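Workshop notebook, Pevport
6/18/18
Sourdough starter and rye trials, continued
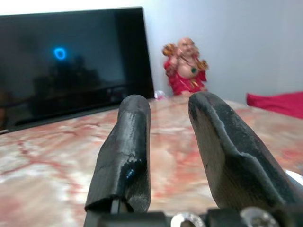 Fed both starters first thing. The rye one (Kellena jar) had risen well past the band and was beginning to sink in the middle. The white one had hardly moved. Same water, same shelf, so I think the white flour is the trouble. It is the end of the old Staniforth sack and it has been open too long. Opened the new sack for the evening feed and wrote the date on the fold.

Mixed the rye dough at the wetter end of what we tried last time. It was too sticky to shape by hand, so I scraped it straight into the tins with a wet spatula and smoothed the tops. Four tins. Two went on the shelf by the window and two in the cupboard over the boiler. The cupboard pair were ready about an hour before the others. I baked them when they were ready and didn't wait to do the whole lot together, which meant heating the oven twice.

Cupboard loaves: good rise, small cracks along the top, crust a bit pale. Crumb is close but not gummy. Sour, more than I like, though it may calm down by tomorrow. Rye always wants a day before cutting and I cut one while it was still warm, so the knife dragged and the first slices are no use for judging anything.

Window loaves: flatter, darker, milder. One has a gap under the crust at the left end. I think I left air in the corner when filling the tin. Push the dough right down into the corners next time.

The Iver oven is still running hot at the back. Turned the tins round halfway and it helped. The oven thermometer and the dial disagree again, and I am going by the thermometer. If anyone else is baking this week, set the dial lower than the recipe says and look early.

Salt: I weighed it on the small scales because the big ones keep drifting when left on. They need new batteries. Please don't use the ones out of the timer.

Caraway in one of the window loaves only. Too much of it. Halve it, or toast it first and use less.

To do:
Cut the second cupboard loaf tomorrow and taste it against a window loaf.
Keep feeding the white starter from the new sack for 3 days and see if it picks up. If it doesn't, start it again from the rye.
Order more rye before August, when the mill shuts.
Try the cupboard for the first half of the rise and the window for the rest.
Find the lid for the large tub. Clingfilm is not holding on it and the dough had a skin this morning.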